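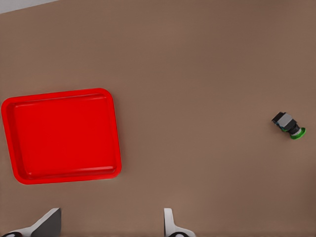
**Figure 4.** Red tray on a brown tabletop (rendered).

### 3.2 Does tray colour change how much people eat?

The claim that a red tray makes diners take less food has been repeated so often that it now appears in catering guidance without a reference. We tried to trace it back. Most of the papers we found cite one another, and the chain ends in a handful of small laboratory studies in which people were offered snacks while filling in a form on some other subject. Few of them ate much under any condition. A difference of one or two crackers is then reported as a large percentage, and it is the percentage that gets quoted.

The Jokport canteen trial is usually put forward as the answer to this complaint, as it took place at real mealtimes with paying customers. It deserves a closer look than it has had. The trial enrolled 300 staff and ran for 24 working days in November, with red trays on one serving line and the usual grey ones on the other. Diners chose their own line. The red line was also the one nearer the salad counter, a fact given in a footnote and not mentioned again. Lighter meals on the red side are just what one would expect if people who wanted salad queued where the salad was.

Nam's reanalysis, carried out with the trial's own till records, makes the point better than we can. Once the salad counter is allowed for, the gap between the lines shrinks to a level that could easily be chance. Soon-im Nam was careful to say that this does not rule out a small effect, and we agree. It does rule out the confident wording of the original abstract.

Lysenko took another route and showed people pictures of trays, asking how much they would serve themselves. We have two worries here. The first is that stated portions and served portions are often poorly matched, and the gap tends to be widest among people who are watching what they eat — the group these schemes are meant to help. The second is that colour in a picture depends on the screen. Participants used their own computers at home, and no attempt was made to check what shade of red they saw. Size is a problem as well. A tray drawn on a bare table gives the viewer little to judge it by, and two people may answer the same question with quite different trays in mind.

The Rirnus study is the only one we know of that switched tray colours between weeks on the same line. It found nothing. It has been cited less than any of the others, and where it is cited the usual remark is that the sample was too small, with 70 diners. That may be so, but the early laboratory work had fewer still and is rarely faulted for it.

The account offered for the effect is also weak. Red is said to act as a stop signal. The same literature elsewhere holds that red increases appetite, and restaurant design is given as the proof. Both ideas may hold in different settings, but a theory that can explain either result gives no help in predicting the next one. The Cluvus review tries to settle the matter by saying that red on a plate or tray discourages eating while red on a wall encourages it. We could find no study that tested the two together.

Our own view is that tray colour should not be listed among measures with proven benefit. The trays are cheap, and a canteen that wants to buy red ones will do no harm by it. Changes to portion size and to the order of the counter have far better support and are considered in Section 3.3.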